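Speaker notes
Shared kitchens and cleaning cupboards: what the housing survey tells us
Regional Housing Forum, afternoon session
May 31, 2005

Slide 1. Title
Thank the chair and the hosts. State that the talk lasts twenty minutes and that the full report is on the table by the door. Questions at the end, please, except on matters of fact.

Slide 2. Background
The Comine Housing Association manages 1,698 rooms in shared houses. Most tenants share a kitchen and at least one bathroom with people they did not know before moving in. Until last year the Association had no common policy on who cleans these rooms, who pays for materials, or where those materials are kept. Each house had made its own arrangement, and a good many had made none.
Complaints about cleaning outnumber complaints about noise. Pause here. Members of the board were surprised by this and the audience may be as well.

Slide 3. How the survey was done
Questionnaires went to every tenant and 1,000 were returned in a form that could be used. The work was carried out by our research partner, Gesteo, which also visited 26 houses and spoke with tenants in their own kitchens. Visits were arranged by letter. Houses under repair were left out.
Note for the speaker: the Plela estate was surveyed under an earlier form of the questionnaire. Its answers on rent and heating are in the appendix and should not be compared with the rest.

Slide 4. What tenants told us
Tenants do not, on the whole, object to cleaning. They object to cleaning after others, and to buying supplies which then disappear. In houses with a written rota, most tenants could say whose turn it was. In houses with a spoken rota, few could.
Read out the two comments on the slide in full. The first is long, but the passage about the frying pan is the one people remember.
A smaller group asked for a paid cleaner and said they would accept a higher service charge. Their number was largest in the Schnyder Street houses, where tenants stay for shorter periods.

Slide 5. Storage
This is the part of the report that has drawn the most letters. The Association has treated storage as a matter for tenants. The survey suggests that it should be treated as part of the kitchen, in the same way as the sink. Where supplies were kept on open shelving, at a height all tenants could reach, they were replaced more regularly and were less often bought twice. Where they were kept in a closed cupboard under the sink, tenants reported old cloths, leaking bottles and, in several cases, mice.
The report recommends one open shelf in each shared kitchen, set apart from food. It makes no recommendation on colour or make.
Leave the pictures up while speaking to the next two points.

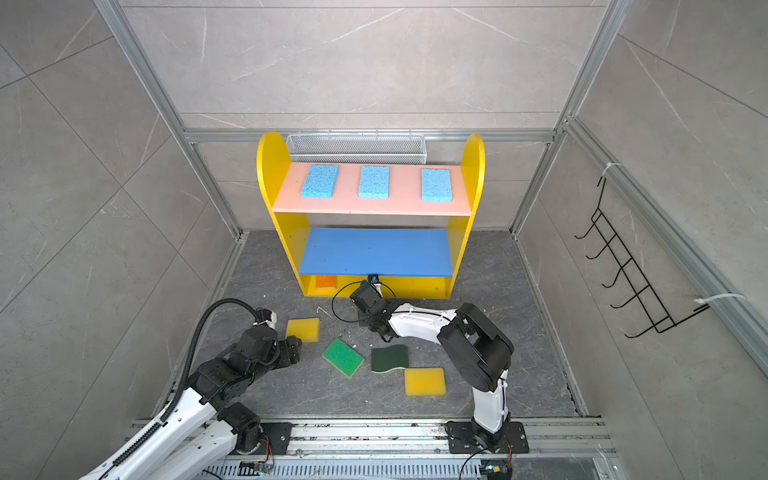
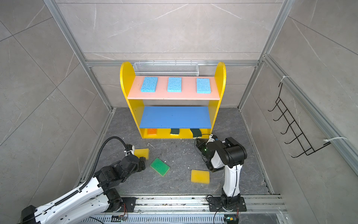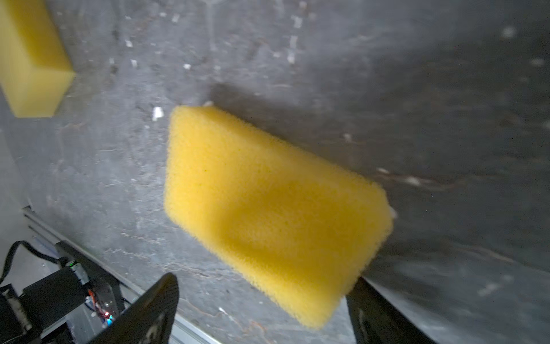

Sponges: on and around an open shelf (first picture), along its top board (second), and one at close range (third).

First point: sponges and cloths for dishes should be kept apart from those used on floors. This appears in the tenancy handbook, on a page that very few tenants had read. It will be moved to the sheet pinned up in each kitchen.
Second point: somebody has to be responsible for throwing things away. The rota should name this as a task. At present it is assumed, and old sponges remain in use well past the point at which anyone would choose to keep them.

Slide 6. Cost
The Association has set aside 3,000 pounds for the first stage. This covers shelving, printed rotas and a starting stock of supplies. It does not cover labour, which will come from the existing repairs budget. If asked about the service charge, say that no change is proposed this year. Do not be drawn on next year -- the board has yet to meet on the subject.

Slide 7. Objections received
Some tenants feel that a rota issued by the landlord is an intrusion. The answer is that houses with a working arrangement may keep it, provided that it is written down and a copy is sent to the office.
Others have asked what happens when a tenant refuses to take a turn. The report is weaker here and it is best to say so. The existing complaints procedure applies, and it is slow.

Slide 8. Next steps
The first houses will receive their shelving in July. Gesteo will return to the same houses after the winter and put the same questions. Results will be sent to all forum members.
Written comments may be left with the session clerk or posted to the Comine office -- the address is on the back of the report.

Spare slide, only if time allows
Table of answers by size of house. The column for the largest houses rests on few returns and should be read with care.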